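I caught up with Yufang Luo on Friday, just before the Sorkdale robotics club got going, and she was already talking about the belt. "We've had 109 tries at the handover," she told me, "and I still hold my breath every time!" Her team are calling their entry Maltine (don't ask me why – it was put to a vote).
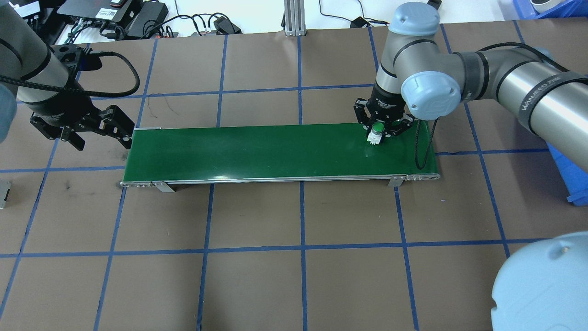

## Two arms, one belt

I wanted to know who does what. "One arm puts the part down, the other picks it up," Yufang said. "Sounds easy, doesn't it?" 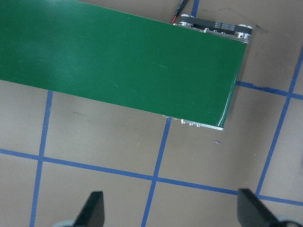 Timing has been the big headache this term, and Yufang has rewritten that bit of the code 8 times. She's fond of the hardware, though, and got quite excited showing me the black toothed belt that runs between two metal pulleys at the corner of the conveyor. "I like that you can see it all," she said. The heats are in April and they're up against Hervieu, who she reckons are very good.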